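Call for Participants: Indoor Air and Comfort in Offices, Workshops and Schools Around Mirkport

Posted May 30, 2020

If you spend most of your day inside, in a room where somebody else decides how warm it is and whether the windows open, we would very much like to hear from you. The Wivow project is looking for people who live or work in and near Mirkport to take part in a year-long study of indoor air, temperature, light and noise, and of how those things affect the way people feel and get through their work.

We started small. Our first round, which closed in February, was a written survey only, and 2591 people filled it in, which was far more than we had dared to hope for (thank you, all of you, and especially those who wrote on the back of the page). What came through again and again was that people had plenty to say about stuffy rooms, cold corners and humming vents, and very few had anyone to say it to. The landlord sends you to the building manager, the building manager sends you to the heating contractor, and by then it is spring. So for the second round we want to put measurements next to those stories, room by room.

We need 64 rooms in all. They can be offices, classrooms, repair shops, studios, clinics, back rooms of stores, or a spare bedroom where you now do your job. Old buildings and new ones are equally welcome, and we would be glad of a few basements.
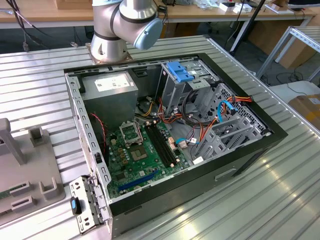

Do I need to own the building to sign up?
Renters and employees can sign up as well, as long as the owner or manager gives written permission for a sensor to stay in the room. We have a one-page letter you can hand them, and if they have questions they are welcome to call us directly.

What taking part involves

Once your room is accepted, we will mail you a Duka sensor kit. It sits on a shelf or hangs from a hook and records temperature, humidity, carbon dioxide, fine dust, and light and sound levels. It does not record voices, and it takes no pictures. You plug it in, leave it alone, and send it back in the same box when the year is up.

Every month you will also get a short questionnaire, on paper or online, whichever you like better. It asks how you have been sleeping, whether you have had headaches or dry eyes, how easy it has been to concentrate, and whether anything in the room has changed - new carpet, fresh paint, a window that finally got fixed. Please answer it even in the months when everything is fine. Those answers are every bit as useful to us as the grumpy ones.

We pay $900 per room for the full year, in two parts, the first at the halfway point and the second when the kit comes back. If several people share a room, you can decide among yourselves how to split it, or give it to the coffee fund.
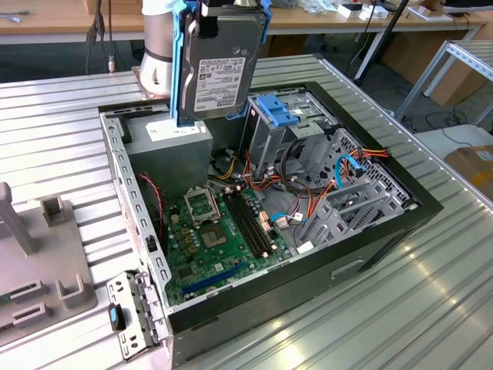

What happens if I move or change jobs partway through?
Just let us know as soon as you can, and we will either hand the kit over to the next person in the room or arrange to have it returned. You will be paid for the months you completed.

Who can apply

You should be 18 or older, spend at least 11 hours a week in the room, and expect to keep using it for most of the coming year. We know that is a hard thing to promise just now, with so many workplaces closed or half open, so give us your best guess. Rooms that are standing empty at the moment can still go on the list, and we will start them when people are back.

What we do with the results

At the end you will get a plain report on your own room, with suggestions where we have any. The combined findings, with names and addresses removed, will be shared with the city and with anyone else who asks. Your employer or landlord will not see your questionnaire answers.

How to apply

Write a few lines about yourself and your room to Grażyna Bielecka, Participant Coordinator, Wivow, Zalewska Building, Mirkport, or leave a message at the front desk and she will call you back. Tell us what kind of room it is, how many people use it, and what, if anything, bothers you about it. There is no form and no need to be formal - half a page is plenty, and a longer letter will be read just as gladly.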